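Tikex README

What this is

Tikex is a folder of plain text files and one small script that together keep my sourdough notes in order. I started it because my baking notebook fell apart (literally, the spine went and I lost a week of pages behind the stove) and I wanted something I could search. It grew from there, and a couple of people from the Buvarton bread swap asked for a copy, so now it has a README.

If you came looking for a bread app, this isn't one. There are no timers, no pretty charts and no account to sign up for. You type what you did, you save it, and later you can ask it things like "when did I last use rye and how did I like it?"

What's in the folder

loaves.csv is the big one. One line per loaf, oldest at the top.

starters.csv has the feeding log for my two starters. One is called Reketti and lives in the fridge, the other is called Yau and lives on the counter and gets fed far too often.

flours.csv lists every flour I've bought, with the protein number off the bag when the bag bothers to give one.

notes/ is a pile of text files, one per bake, for anything that didn't fit in a column. Some of these are one line long. One of them is mostly me complaining about a banneton.

tikex.py reads all of the above and answers simple questions.

The columns in loaves.csv

date: the day the loaf came out of the oven. If I mixed the dough the night before, that's in the notes file instead.

starter: R or Y. Blank means I used commercial yeast, and yes, I do that sometimes, it's good bread!

flour_main and flour_second: names that match flours.csv. If I used a third flour it goes in the notes, because adding another column broke the script the one time I tried it.

water_pct: water as a percent of total flour. I count the water in the starter. Plenty of bakers don't, so please check before you compare your numbers with mine.

salt_pct: almost always 2. If you see anything else, it's either an experiment or a typo, and I've tried to say which in the notes.

bulk_hours: time from mixing to shaping. Rounded to the nearest half hour.

cold_hours: time in the fridge after shaping. Zero if I baked the same day. 14 is my usual, mostly because that's how long there is between dinner cleanup and the following late breakfast.

room_temp: in Fahrenheit, read off the cheap thermometer by the bread box. It reads a bit warm. I haven't corrected for that anywhere.

score: my rating from 1 to 5. More on this below.

About the scores

A 5 means I'd make it again tomorrow without changing anything. A 3 is fine toast. A 1 went to the compost. I score after the first slice and I don't go back and change it, even when the loaf turns out much nicer on the second day (rye nearly always does, so my rye scores are probably unfair).

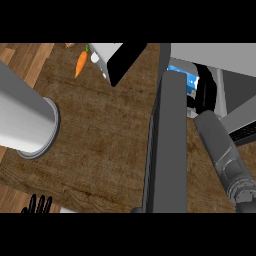
These are my scores and nobody else's. I like a dark crust and a fairly tight crumb because I make a lot of sandwiches. If you're after big open holes you'd probably flip half of my ratings, and that's fine, just overwrite the column with your own.

Running the script

You need Python 3 and nothing else. Put everything in the same folder, open a terminal there and type:

python tikex.py best

That prints the top-scoring loaves. You can add a flour name after it to narrow things down:

python tikex.py best spelt

There's also "last", which prints the most recent bakes, and "feed", which tells you when each starter was last fed. I use "feed" the most, usually with a guilty conscience.

Spelling matters. "Whole wheat" and "wholewheat" are two different flours as far as the script knows, and I've cleaned that up in my own files more times than I want to admit.

Known problems

The summer entries are thin. Our kitchen gets miserable in June and I mostly stop baking, so don't read anything into the gap.

For the first 18 loaves I weighed water in cups (I know, I know) and converted later. Treat water_pct in those rows as a guess. They're marked with a tilde in the notes files.

I changed ovens partway through. The old one ran cold on the left side and I rotated every loaf to make up for it. There's no column for the oven, but the note for the first bake in the new one says so in capital letters.

The script falls over if you leave an empty line in the middle of a CSV. It's okay with one at the end. I keep meaning to fix this.

Using your own data

Delete everything under the header row in each CSV and start typing. Keep the headers as they are. I'd suggest keeping flours.csv, at least for a while, since it saves a lot of squinting at bags, but check the protein numbers against what you can buy near you.

If you add a third starter, give it its own letter. The script just uses whatever it finds in that column, so you don't have to change any code.

Sharing and changes

Take it, copy it, change it, hand it to your aunt. I'd love to hear about it if you find a mistake in the numbers, and bring it up at the swap if that's easier than writing.

Last updated 29 December 2019. Added the holiday loaves, fixed the sorting in "last", and took out the column for steam, which I had filled in about 5 times.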